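Chamado 1089 – Simulação da célula de manuseio, braço com garra
Aberto por: Dorottya Illés
Estado: em acompanhamento

Bom dia, pessoal, e desculpem desde já o textão. Na bancada simulada, com o tabuleiro de xadrez, o braço chega às peças, mas o turno da embalagem na Vergara quer entender onde entra a mão de quem hoje separa tudo sozinho. Prometi levar uma resposta decente.

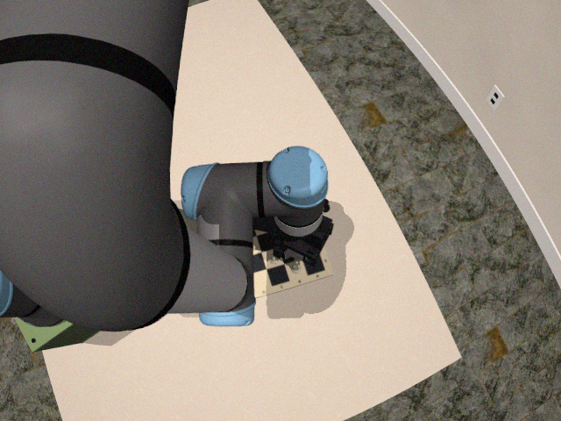

Gasance: Dorottya, bom dia! Para o pessoal do turno, eu começaria pela pausa manual. Quem separa passa a conferir, e isso pede treino.

Obrigada, ajudou muito! Rodei de novo com a altura de espera em 100 mm e anotei tudo no registro 842, com carinho e café.
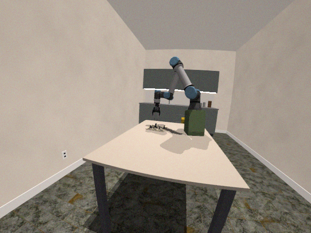
Garra em espera, acima da mesa.

Falta acertar a aproximação lateral, que ainda me deixa um pouco insegura. As colegas mais antigas perguntaram também se vão poder mudar a ordem das tarefas, e eu adoraria dizer que sim.

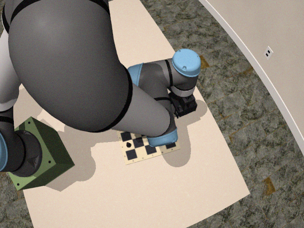
Festar respondeu que podem, sim, pelo painel, e pediu que duas delas participem do próximo teste antes de fecharmos a escala.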